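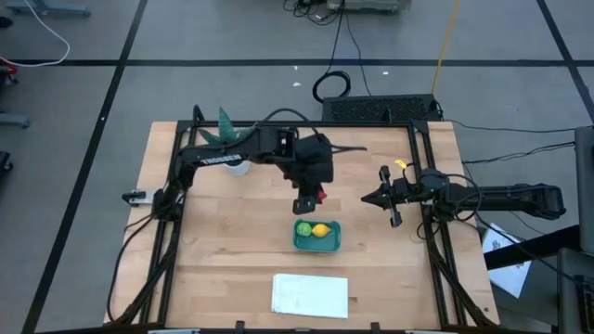

"How long does a cut lemon keep?"

"Four days in the fridge, cut side down on a saucer, and after that it's only good for the drain."

I had asked my aunt this over the phone, and she had answered in the voice she uses for people who should have learned such things at home. She was right that I should have. I was forty-one and newly in charge of the bar fruit at the Hotel Vermeulen in Jarkport, a position I'd been given on the strength of having once owned a paring knife.

The Vermeulen had been a good hotel when people came to Jarkport by ferry. Now they came by mistake, mostly, looking for the other exit. But the bar was handsome, and the manager held that a handsome bar needed fruit. It didn't need much of it. She believed in one lime and one lemon, side by side in a small green tray, set out where a guest could see them and think well of us.

"They should touch," she told me on my first evening.

I moved the lemon over.

"Now it looks like an argument."

I moved the lime. She considered this for longer than I have seen anyone consider a lime, and went to answer the phone, and I took it that we were done.

The display fruit was never to be cut. Drinks were made with the other fruit, which lived in the refrigerator under the bar with the olives and somebody's yogurt. This was explained to me as if it were the law of the sea. When I asked what happened to the display fruit when it got old, the manager said it was replaced before it got old. When I asked how we knew when that was, she said I would know. I didn't know, and that was why I had called my aunt, who had views on cut lemons but none on lemons that were merely being looked at.

In June the hotel was bought by the Carnalier group, who owned a great many places and had a manual. It came in the mail in two boxes. The section on garnish ran longer than the section on fire. It called for a "citrus moment" at every point of guest contact, and it gave the diameter a lime was expected to have. I measured ours with a strip of paper and a pencil. It was under. I put it back and said nothing, and for a week I felt the way I imagine people feel who have hidden a relative in the attic.

Then word came that an inspector would be down on Saturday from the office in Endale.

The manager took this hard. She had the brass done. She had the carpet in the hall turned around so that the worn end faced the linen closet. She asked me to find a better lime, and I went to the grocery, and then to the other grocery, and then to the place by the ferry dock that sells bait and, for reasons of its own, produce. Every lime in Jarkport was the same lime. I bought one anyway so as not to come home with nothing, and at the bar I put the two next to each other, and I could no longer tell you which had been ours.

The inspector turned out to be a tired man in a nice raincoat. He had driven almost 300 miles and had already done two hotels that day. He walked through the lobby without looking at the carpet, which hurt the manager, I think, more than if he'd noticed. He sat down at my bar and laid a pile of forms on the wood and smoothed the top one with his hand. It didn't smooth.

"Is that the moment?" he said, nodding at the tray.

I said it was.

He wrote something down. He asked how many rooms we had, and what the water pressure was like on the top floor, and whether the ice machine had always made that sound. I answered the ones I could. The manager had stationed herself behind the door to the kitchen, where she was under the impression she couldn't be seen. It has a window in it.

"Could I get a gin and tonic?" said the inspector. "I'm off at six."

It was ten after. I got down the good glass. I put in the ice, which had indeed always made that sound, and the gin, and the tonic, and I bent to the refrigerator for the other fruit, and found the olives and the yogurt.

I stayed down there a while. There is not a lot to see under a bar. I thought about the afternoon, and the two pitchers of something orange I'd made for a bridge party from room nine. I thought about the spare lime from the bait place, which had gone into the second pitcher with everything else.

When I stood up he was looking at me kindly. Behind the little window the manager was shaking her head, slowly, like a woman watching a car roll down a driveway.

I picked up the lime from the tray. It was cool and a bit heavier than I expected. I had been responsible for it for weeks and had hardly handled it. I cut it in half, and cut a wedge from one of the halves, and the whole end of the bar smelled wonderful.

"Oh, that's nice," said the inspector, and drank a third of it.

He gave us a pass. The invoice for the inspection came later and was for 690 dollars, a figure the manager read aloud to me twice. Under garnish he had written "fresh." She cut that line out of the report and taped it inside the cash drawer, where it still is.

The rest of the lime I took home and put in the fridge, cut side down on a saucer. I called my aunt to ask if the rule for lemons held for limes.

"Use your nose," she said, and wanted to know if I was eating.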